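How to Run an Open Day Demonstration in a Robot Test Kitchen

Imedura Open Lab, Drutitz
Guides for hosts and visiting groups

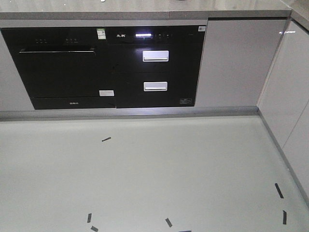

How long should a kitchen robot demonstration last?

Ten minutes of robot time is enough for one group. Add five minutes before it for the safety talk and at least ten after it for questions. Most visitors stop following closely once they have seen the same motion three or four times, and the operator needs the break too.

The rest of this page covers the full day, from the evening before to closing up. It was written after the July open day in Room 901, when 46 people came through in small groups, and it has been corrected in a few places where our plan didn't work. It assumes you have a mobile robot with one arm, a person trained to operate it, and a kitchen or a mock kitchen to work in. If your robot is bolted to a bench, skip the parts about driving and floor marks.

What you need

- A robot that has run the chosen task on the same floor, in the same room
- One operator, who does nothing else during a run
- One host, who does all the talking
- One person at the door
- A second charged battery
- Floor tape in a color that stands out from the floor
- A rope or a low barrier
- Plastic cups, bowls and plates, with spares
- A soft cloth for glossy doors
- A printed card with the order of the demo on it

Two people can do it if the groups are very small and the door can be closed. We would not try it with one.

Step 1. Choose one task and one backup

Pick a task the robot has finished many times in a row. For the open day we used opening a drawer, putting a bowl into it, and closing it again. The backup was handing a cup over the barrier to the host. The backup should need no driving, so that it still works if the base has a problem.

Do not choose the task your team finished last week. It may be the most interesting one to you, but visitors have no way of knowing that, and they will see it fail. Show newer work as a short video on a laptop after the live part.

Drawers with a bar or pull handle are easier to show than flat doors. A visitor standing several feet back can see the handle, see the gripper close on it, and see the drawer move. With a recessed handle the important part is hidden behind the robot's own hand, so if your only choice is a recessed handle, put the group off to one side.

Step 2. Prepare the room the evening before

Clear the floor completely. Chairs, bins and boxes go out into the hallway or another room. Our route needs a free lane 600 mm wide on each side of the base, and we check it with a cut length of pipe. Use whatever clearance your own robot's manual asks for.

Wipe down glossy doors. Fingerprints do not bother the arm much, but they do show up under lights. Then look at reflections. Stand where the robot will stand and look for bright streaks on shiny cabinet fronts. Depth cameras can lose those spots or put them in the wrong place. Turn off the light that causes the streak, or close a blind, and run the task again under the same light you will have during the visit. We forgot this once. The morning tests were fine and the afternoon ones were not.

Decide what will happen with the appliances. In our kitchen a dishwasher stands next to a disinfection cabinet with two drawers, and both are black, so they look like one block from a distance. Tell the operator and the host which one is in use, by name, and use the same name all day. A lit display is fine to leave on. Do not leave anything in the middle of a heating cycle while people are visiting, and check that child locks are set if the panel has touch controls.

Take out glass and china. Everything the robot handles should be plastic or metal.

Step 3. Mark the floor

Short strips of black tape show up well on a pale floor and peel off cleanly from most hard surfaces. Try one strip in a corner first and leave it overnight.

Put down a mark for each place the base has to stop. Place the strip where a person looking down can see it without leaning over the robot. Angle matters as much as distance, so lay the strip in the direction the base should face. Then drive the robot to every mark by hand and check that the arm can reach the handle with some room left over.

Write down which mark belongs to which task. If you have marks left over from other work, either remove them or make sure the operator has a sketch with the right ones circled. We had an operator park at the wrong strip during a rehearsal. The arm stretched for the drawer, could not reach it, and stopped with an error. It cost us several minutes, and it would have cost us more in front of a group.

The visitor line is separate. Use a rope or a barrier for that, because people step over tape without noticing it. Set it farther back than the arm can reach from any mark, with the arm fully stretched, and then add one long step.

Step 4. Rehearse with people in the room

A rehearsal in an empty room tells you very little about the day itself. Ask colleagues from another floor to stand behind the rope, talk, move around and hold up their phones. Run the full program twice, including the talk. Time it.

Test the emergency stop with the arm moving. The operator presses it once and the host presses it once. Both should know how to bring the robot back afterward and how long that takes. Ours needs around 10 minutes from a full stop to ready, so after a stop we go to the backup video and keep the live demo for the next group.

Step 5. Bring the group in

The robot should be parked, with its arm folded, when the door opens. Visitors settle faster when nothing is moving yet.

The person at the door lets in the agreed number and no more. We set the limit at eight for Room 901. People will ask if one more can squeeze in. Offer them the next slot.

Ask visitors to put bags against the wall by the door. Small children stand in front, each with an adult directly behind them.

Step 6. Give the safety talk

Keep it short and say it the same way each time. Ours goes like this:

"Please stay behind the rope until I say the demonstration is over. The robot may stop or start without warning. If something falls, leave it where it is. If you hear the alarm, stay where you are and listen to me. You may take pictures without a flash."

Then point to the operator and explain that the operator can't answer questions during a run. Point to the stop button as well.

Step 7. Run the demonstration

1. The host says what the robot is going to do, in one sentence.
2. The operator says "ready" out loud.
3. The robot drives to the first mark and stops.
4. The host tells the group where to look.
5. The robot does the task once with no talking over it.
6. The robot does it again while the host explains the parts.
7. The robot goes back to its parking place and folds its arm.
8. The operator says "parked." Only then does the host open the rope.

If the robot misses the handle, let it try again. Two attempts is our limit. After that the operator folds the arm and the host says plainly that the grasp failed and moves on to the backup. Visitors took this well in every group where it happened, and it usually led to better questions.

Tell people which parts are autonomous. On the open day, the driving was done by remote control and the arm motion was automatic. Put that on the printed card and say it before the run.

Step 8. Take questions

Let the group come closer once the robot is parked. The operator can join in now. The questions we heard most were about price, speed, what happens when the power goes out, and whether it can load a dishwasher. Agree beforehand on how you will answer the one about price.

If you don't know an answer, write the question down and take an email address.

Step 9. Reset between groups

- Close all drawers and doors
- Put the cup and bowl back at their starting places
- Swap the battery if it is under half
- Walk the floor and press down any tape that is lifting
- Drive to the first mark and back
- Drink some water

Allow 15 minutes. We started with less and were running late before lunch.

Step 10. Close up

Park the robot on its charger and lock the base. Check inside the drawers for anything left behind. Leave the tape down if there is another session the next day, otherwise lift it slowly, pulling low along the floor. Save the logs from each run under the group number, along with the host's notes.

Visiting as a group

Groups from Akosham and nearby towns can book a slot through the front desk at the Sun Building. Room 901 is on the ninth floor and has step-free access from the elevator. Wear closed shoes. Please tell us ahead of time if anyone in your group needs a chair, as we keep them outside the room.

Related guides: Choosing objects for grasp tests / Battery care for mobile bases / Writing a one-page demo card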